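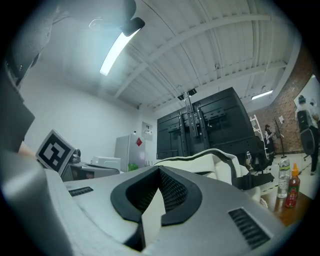

Workroom at Flalleck, brick wall to the right.

Call for participants: packing and unpacking of everyday bags

Reference: Cladness bag study, second round
Issued: 24/02/2024

Flalleck is looking for 28 adults to take part in a study of how people pack, carry and unpack a backpack. The work is done for Dresteo, which makes bags and bag fittings. Sessions take place in the Flalleck workroom during March.

What the study covers

The study deals with ordinary backpacks and the ordinary things people put in them, mainly bottles of various sizes, food containers, clothing and small electrical items. We are interested in the order in which items go in, the position of liquids in relation to soft items, the use of the front flap and zips, and what is taken out and put back when something doesn't fit. Speed isn't scored. There is no correct way to pack, and participants should use whatever method they would use at home.

The first round used empty bags and a fixed list of items. It gave usable figures on the order of packing but very little on how the bag itself was handled. The second round therefore adds tasks on opening, closing, standing the bag upright and moving it from table to floor.

Tasks

Each participant attends three sessions of two hours. A session consists of a briefing, a practice task, the main tasks and a short written form. The main tasks are:

Session one. Packing a backpack on a table from items laid out on both sides of it. Unpacking the same bag and returning the items to the table.

Session two. Packing with bottles only, including pump-top bottles and small bottles with screw caps. Participants choose which bottles go upright and which on their sides. All bottles are closed before the task begins and should stay closed.

Session three. Tidying. The table and the floor beside it are set out with loose items, and the participant clears them into a bag, a box or both. The bag is then closed and placed where the participant would normally leave it.
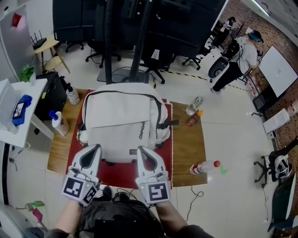

The front flap gets particular attention in all three sessions. In the first round many participants left the flap unfastened while they worked and closed it only at the end; others closed it after every item. The form asks which of the two you do at home and whether the zip pull is easy to find without looking. Answers are recorded in your own words.

Tasks are done standing, with a break after each one. Chairs are available in the breaks. Sessions are recorded on video, and the recordings are kept under the terms set out in the information sheet.

Who can apply

Applicants should be aged 18 or over, use a backpack in an ordinary week and be able to stand at a table for the length of a task. Normal or corrected sight is required. Left-handed applicants are encouraged, as the first round had too few of them to report separately. Experience of packing as a job (warehouse, removals, retail) is no bar, but please state it on the form.

People who took part in the first round can't be accepted for the second. Those who took part in the Costigan luggage survey of 2009 can.

Conditions

Payment is £80 on completion of all three sessions. A participant who withdraws early is paid for the sessions attended. Travel costs are refunded against receipts, at standard class.

Wear flat closed shoes and sleeves that can be pushed up. Floor markings and taped areas should be kept clear when walking to and from the table. Leave your own bag and coat at the entrance; personal items are not used in the tasks. Drinking water is provided, apart from the bottles used in the study.

How to apply

Ask for an application form from Hae-won Choo, participant office, Flalleck, giving your name, handedness and the days in March on which you are free. Forms are dealt with in order of receipt. Questions about the tasks go to Blagoje Zupan, and questions about payment or travel to Eleni Vukčević.

Successful applicants receive the information sheet, a consent form and their session times by post or email. The signed consent form should be brought to session one.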